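4. Setting the gripper on the Plorneck arm

1. Switch off at the wall before touching the wrist cable.
2. Leave enough slack in the coiled cable for a full turn of the wrist.
3. Power up, then set finger travel to 80 mm.

Caution: keep hands clear while the arm homes.
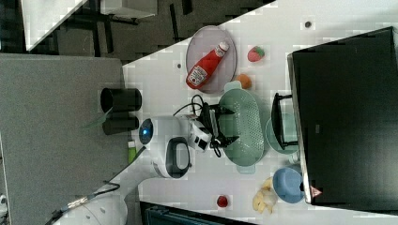
How fast should the first run be? Set speed to 2 on the pendant and leave it there until the arm has done a full cycle without faulting.

4. Bring the fingers down over the rim of the colander — stop before they touch.
5. Save the position as Emo 1.

Note: colour codes on older Breser leads differ.

Comments

Decha Sriwong: Mine faults at step 3 unless I home it twice.

Wanpen Ruangrit: Same here, fixed with new firmware.

Contact Suksawat Workshop | © Nipon Kaewkla | Back to top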